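Noltico issues handling rules for recorded gripper sessions

27/05/2019

Noltico has published the first full version of its working rules for hand-held gripper sessions, replacing the draft that sites have followed since April. The document covers the preparation of the table, the inspection of the tool, the placing of objects and the conditions under which a recorded session may be kept. It applies at once to the Arus and Laxdal sites. Poltamard, which runs on a different shift pattern, has until the end of the summer to comply.

The rules concern sessions in which an operator works with a gripper held in the hand and carrying its own camera. The recordings are later used to train robot arms fitted with the same type of finger. Until now each site kept its own instructions, and these differed on several basic points, among them whether damaged fingers could stay in service and how much of the work surface had to be cleared between tasks. Recordings from the sites could not always be combined without further checks.

The new text has 17 clauses. The longest deals with inspection of the tool. Before each session the operator must close the fingers fully and look along the line where they meet. Light surface scuffing is accepted. Frayed material at the lower joint is accepted if it does not reach the contact face and does not hinder closing, but it must be entered in the tool log. A crack of any length takes the tool out of use. Ring inserts in the linkage arms are to be checked for seating by hand, without tools, and any insert that turns under finger pressure must be reported before work begins.

Finger changes are now tied to use. A pair of fingers must be replaced after 300 completed sessions, whatever its condition. The draft had left the decision to the shift lead. Laxdal had already been working to a fixed limit of 200 and may continue to do so, as the rules set a maximum and allow a site to be stricter.

Table preparation takes up four clauses. The surface must be plain, dry and free of loose material. Cable holes may be left open, but no object may be placed so that it can roll or slide into one during the task. Small items that are not part of the task may stay on the table if they are listed on the task sheet as background objects. They must lie flat and must not overlap.

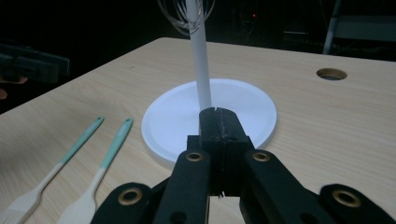
Gripper with closed fingers at the base of an upright whisk. Two silicone brushes lie on the left of the table, and a round hole is open at the upper right.

Kitchen utensils are treated separately. Long, light items that stand on a base were the most frequent cause of rejected sessions under the draft, according to Noltico, mainly through tipping on first contact. The rules require the operator to approach such an item with the fingers in line with the handle and to pause before the grip is closed. The pause gives reviewers a clear point at which to mark the start of the grasp. If the item falls, recording continues until the tool has been withdrawn from the table, and the session is marked as a failed grasp. It may not be deleted by the operator.

This last point is a change of practice at Arus, where failed attempts were previously discarded at the table and repeated. Noltico says that failed grasps are of use in training when they are correctly labelled, and that removing them at source gave a false picture of how difficult a task was. A review of 657 sessions held under the draft found that labels were missing or wrong mostly in recordings that had been restarted part of the way through. Restarting is now forbidden. A session that is interrupted for any reason must be closed and a new one opened under its own number.

Where more than one operator works in the same room, each must have a separate table or a marked section of a shared one. A second gripper may come into camera view in the background, but it must not enter the marked work area. Hands in view are permitted. Faces are not, and a recording in which a face can be recognised must be held back until it has been masked. Screens, badges and printed documents are to be kept away from the table for the same reason.

Lighting must be switched on ten minutes before the first session and left unchanged until the last. The rules set no figure for brightness. They require only that the far edge of the work surface can be told apart from the background in the camera image, which is checked on a test recording at the start of the shift. Dark backgrounds are allowed.

Working time is also covered. An operator may hold the tool for no more than forty minutes before a break, and the break must be taken away from the table. Arus had asked for a longer period on the grounds that its tasks involve lighter objects. The request was refused, as the load on the wrist comes mainly from the tool itself.

Each site must name one person to keep the tool log and one to approve task sheets. The two duties may not be held by the same person. Logs are to be kept for two years and made available to the other sites on request.

Noltico will review the clauses on finger wear and on standing objects once Poltamard has completed its first full month under the new rules. Until then, sites may propose changes in writing, but may not apply them locally unless they are stricter than the published text.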